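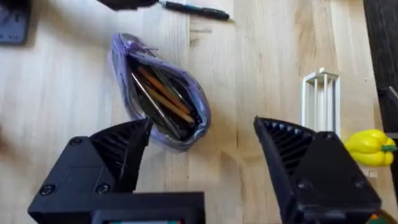 WURNGATE, Tue 14 May — Clomer, the mail-order supplier of school and office kits, today announced that robot arms will become a permanent part of the packing department at its Wurngate distribution center. The decision follows a trial that began in January on a single line. The arms handle the small, mixed goods that make up most of the company's orders, and the work is done on open tables where staff can see and reach everything. A zippered pencil pouch with pencils inside, lying open on a wooden tabletop beyond the two ribbed black fingers of a gripper, is typical of the items the department deals with every day. Soft pouches change shape whenever they are touched, and until this year every one of them was filled, closed and boxed by hand.

The Wurngate center ships an average of 3064 kits per day during the regular season. In the weeks before schools open, that number rises to 3924. In past years Clomer met the higher demand with overtime and temporary night shifts. Under the new arrangement, the night shift will not be scheduled this summer, and overtime will be offered on a voluntary basis only.

No permanent position will be removed as a result of the change. This commitment is written into the agreement between the company and its employees and applies for the full length of the equipment contract. Packing staff who worked on the trial line have kept their grade and their pay. Those who complete the operator course receive a higher hourly rate from the first full pay period after completion.

The daily work of the department will look different. Packers have until now repeated the same few hand movements for most of a shift, and sore wrists and thumbs were the most common complaint recorded by the center's health office. Employees on the automated line now set out the goods, start each run, check finished kits and step in when an item is picked up badly or not at all. They also decide which products are ready to be handled by the arms and which should stay with people. Employees rotate between these duties every two hours.

The trial line packed 880 kits per shift in its final month. That is lower than the output of an experienced hand-packing team, and Clomer does not expect the arms to match such a team this year. The company's plan rests on steady output across the day and on moving experienced packers to custom orders, where customers choose each item themselves and where delays have been longest.

The arms were set up by Indale, which will also maintain them. Indale technicians will be on site each weekday through the end of the summer season. During the trial, packers asked for lower tables, a pause button within reach of both hands and a screen that shows the next three kits in the run. All three requests were met and will be standard on the new lines. A fourth request, for quieter motors, is still under review.

Safety rules for the department have been rewritten and posted at each station. Any employee may stop a line at any time without giving a reason, and stopped time is not counted against individual or team targets. Images recorded by the cameras on the arms are used to guide the equipment and to review failed picks. They are not used to measure the performance of employees — a point raised at several staff meetings during the trial — and are deleted on a fixed schedule.

Training takes place during paid hours in the former returns room on the ground floor. The course lasts four days and requires no earlier technical experience. Places are assigned by length of service. Employees who prefer to remain in hand packing may do so, and a separate hand-packing area will be kept open next to the automated lines.

Work on the second line will start once the current tables have been moved to the east side of the hall. The third and final line is planned for next January, after the holiday season. Customers do not need to take any action, and order deadlines and delivery charges remain the same.

About Clomer

Clomer supplies packed stationery, craft and classroom kits to schools, offices and households. Its distribution center in Wurngate has 3000 square meters of packing and storage space.

Media contact: Þórarinsdóttir, Press Office, Clomer, Wurngate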